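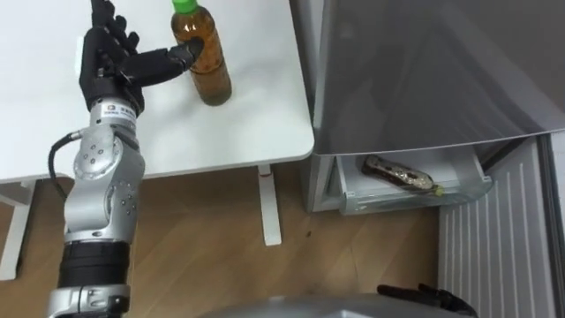 Five-finger hand or parallel gripper: budget for second arm

atif_b
Posted in June, 9:14 am
We're at 900 hours on the Mirani arm with the five-finger hand, mostly bottles and fridge work. Money is there for one more end effector. Aronthorpe has quoted for another hand, Flullby for a parallel gripper at up to 40 per cent less. Spares not included in either. Opinions?

pastholm_tech
Parallel. Bottles and drawer lips don't need five fingers. Fewer tendons, fewer service calls.

M. Alvarado
Disagree. Thumb opposition matters on screw caps. With a parallel jaw you need a fixture to stop the bottle rotating, and the fixture goes on the budget too. Price the whole cell.

pastholm_tech
A fixture is a block of rubber and two bolts. Put it under consumables.

tjafri
Check the cable run before either. Ours loops outside the upper arm and we replaced it at 641 hours. Connector was the expensive part. Ask Flullby whether their adaptor plate keeps the same pinout.

atif_b
They say yes, not in writing.

M. Alvarado
Then it's a no until it is in writing. Also ask Aronthorpe for finger modules as separate line items. Our first quote only listed the complete hand.

tahmineh_s
Has anyone costed operator retraining? Different grasp library, new force limits. I'd allow two weeks' labour and leave the purchase until the new budget year.

atif_b
Not costed. Adding a line. Will post the revised Flullby quote when I have it.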